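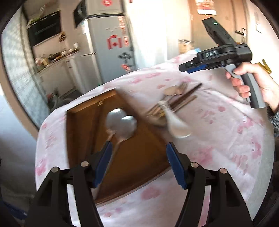
Sorting spoons, forks and chopsticks with hand-held grippers at a kitchen table.

Stastier Opens Orders for Lepik Hand-Held Gripper Sets, With a Planning Guide for First-Time Buyers

NARHAM, September 17, 2019 -- Stastier is very happy to announce that orders are now open for its Lepik program, which helps small teams plan and pay for the hand-held grippers they use to record everyday household work for robot training.

Many of the people who write to us have a good idea, a kitchen table and a drawer full of cutlery, and would like to know what the whole thing is going to cost before they ask anybody for money. We think that's a very fair question! The new planning guide goes through it line by line, from the grippers themselves to spare finger pads, storage and the hours people spend setting the table and clearing it again.

A starter package is priced at $3000, with a yearly service plan at $667. Replacement parts kits are $600 and can be added at any time. Teams that would like to spread the cost may pay over nine months.

"I have sat through a good many budget meetings where the equipment was approved and the spare parts were forgotten," said Rūta Juška, who leads customer planning at Stastier. "We would so much prefer that you call us early, even if your numbers are still on the back of an envelope."

Packages ordered this month will ship in November from our partner warehouse in Jaltudton. The planning guide is free of charge, and printed copies can be requested from the Narham office.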